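Speaker notes – "A Picker-Upper for the Shop Floor"
Lauritsen shared workshop, evening talks, 2024-01-16
Slot is 25 minutes plus questions. Don't run over like last time.

Before starting: laptop on the left outlet (the right one is dead), arm stays switched off until part three. Ask people in front to keep their coffee off the demo table.

OPENING

Hi everybody, thanks for coming out in the cold. I've been building a robot arm in the back corner of this shop since the summer, and most of you have tripped over its power cable at least once, so you probably deserve an explanation.

The arm is called Provau. It has a two-finger gripper, and the whole job is to pick small things up off the floor and put them on a counter. Boxes, toys, the odd roll of tape. My knees are bad and my kids drop things. That's the entire business case.

(Pause. If anybody laughs, hold up the first gripper. If they don't, hold it up anyway.)

PART ONE – THE HARDWARE

Pass the old gripper around. Tell them it's okay to squeeze it, it's dead already.

I printed the first fingers flat on the bed because it was faster, and they snapped right along the layer lines. The second set I printed standing up, with thicker walls, and those held until I drove them into the leg of the band saw. What's on the arm now is version four. It opens wider, and the base is one solid bar, so there's a lot less wobble.

The motors came from a surplus lot I got in Lerkthorpe, 9 of them in a shoebox for 100 dollars. Two were no good. I still think it was a great deal and I will argue with you about it at the break.

Wiring – keep this short, people get sleepy. Just say: use cable with enough flex in it, leave slack at the elbow, and label both ends. I labeled one end. I spent an entire Saturday-type day, you know the kind, with a flashlight in my teeth finding out which wire was which.

(Cut "Saturday-type", say "a whole day off".)

Base plate: show the piece of scrap steel. It weighs a ton and I love it. Before I had it, every time the arm reached down to the floor the back end wanted to lift up. You can clamp an arm to a bench and get away with a lot, but reaching below your own base is a different animal and you need weight back there.

PART TWO – WHY I BUILT A PRETEND ROOM

So by the fall I had an arm that moved, and I was scared of it. Every new bit of code meant standing there with my hand on the red button. Somebody on the shop mailing list told me to try it in simulation first, and I grumbled, and then I did it, and I should have done it months earlier.

I called the sim Jirnosard. It's a kitchen, more or less. Tile, a wood counter, a green floor, stuff lying around to pick up. I didn't model my real kitchen. I tried, measured half of it, got bored and used shapes and textures I already had. The green is hideous and I've grown fond of it.

The good part is that you can crash all you want. I logged 503 tries at picking up one small box before I switched to anything else, and 173 of them ended with the box in the gripper. That sounds awful, and the first stretch was awful, but the later runs were a lot better than the early ones. Read the numbers slowly, people like to write them down.

What went wrong, mostly:

The fingers came in at a bad angle and pushed the box along the floor. Real boxes do this too.

The arm looked at the wrong thing. The view I use rides along with the gripper, so when the wrist rolls, the whole room rolls with it, and straight lines on the wall end up going every which way. My code kept assuming that down was down.
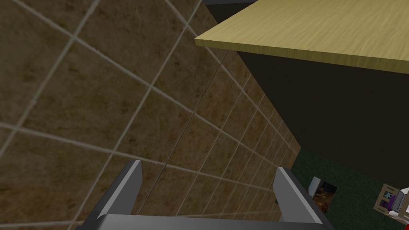
The fix for that was pretty boring. I stopped guessing from the view alone and started feeding in the wrist angle from the joint readings, so the code knows how far it's tipped before it goes looking for anything. Took me one evening to write and almost three weeks to admit I needed it.

The other thing I'd do differently is the lighting. I left the area under the counter very dark, figuring shadows were realistic, and then I was amazed when the arm had trouble down there. If you're starting out, light everything up like a supermarket and add the shadows later!

PART THREE – DEMO

Switch on at the wall first, then the box, then the laptop. Wait for the beep. Say out loud "stay behind the tape" and then wait until they do it.

Run the short routine only – open, lower, close, lift, put down. Use the empty tea carton. If it misses, run it one more time. If it misses twice, thank everybody and go to questions, no debugging in front of people.

QUESTIONS I'LL PROBABLY GET

Can it do a wine glass? No. Please don't hand it one.

How strong is the grip? Strong enough to dent a cereal box. I turned it way down after that.

Can I have the files? Yes, they're on the shop drive in the Provau folder, and the Jirnosard room is in there too. The readme is bad. I'm going to clean it up in February.

Leftover motors: I have a couple of spares if anybody wants to swap for a decent power supply.

Put the chairs back. Get the old gripper back from whoever ended up with it.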